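Wanted: Night Baker, Tillman Street Shop
Modness Bread, Tillman Street

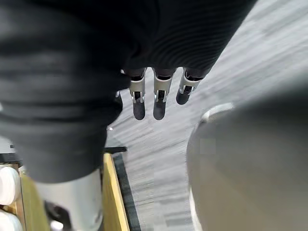 2 min read

We need a night baker. The last one has gone back to school to become a dental hygienist, a career with daylight in it, and we wish her well through gritted teeth.

The shift starts at 11 p.m. and ends when the bread is done, usually by 7 a.m. You would work four nights a week with one other person and a deck oven called the Bilden, after the man who sold it to us and then stopped answering his phone. It bakes beautifully on the left side. You will learn to rotate things.

On a normal night the two of you will mix, shape and bake 1,210 pieces, counting rolls. In October, when the college is back and the Cundum farmers market is still running, it feels like more. There are 56 steps between the flour store and the mixer if you go the sensible way, and fewer if you go past the walk-in, where you will hit your head.

What we'd like from you:

At least one year in a production bakery. Home sourdough is a fine hobby, and we would be happy to hear about your starter some other time.

The ability to lift a 50-pound bag without making a speech about it.

A tolerance for other people's radio. The mixer side picks the station until 3 a.m., then the oven side gets it. This rule was hard won.

Your own way of getting here. The last bus leaves Cundum at 10:15, and the next one is no use to anybody.

What you get:

$25 an hour, paid every other week. Health insurance after 60 days, including dental, for which we now have a contact. Two weeks of paid vacation, any time except the week before Thanksgiving. All the bread you can carry, though most people stop carrying it by the second month.

To apply, bring a resume to the side door on Tillman Street between 6 and 7 a.m. Knock loudly. Please don't email a cover letter about your passion. Tell us where you've worked, when you can start and whether you can shape a decent baguette. If we like the answers, we'll ask you in for a paid trial night.

Closed-toe shoes for the trial, please. Aprons are ours and they are all too big.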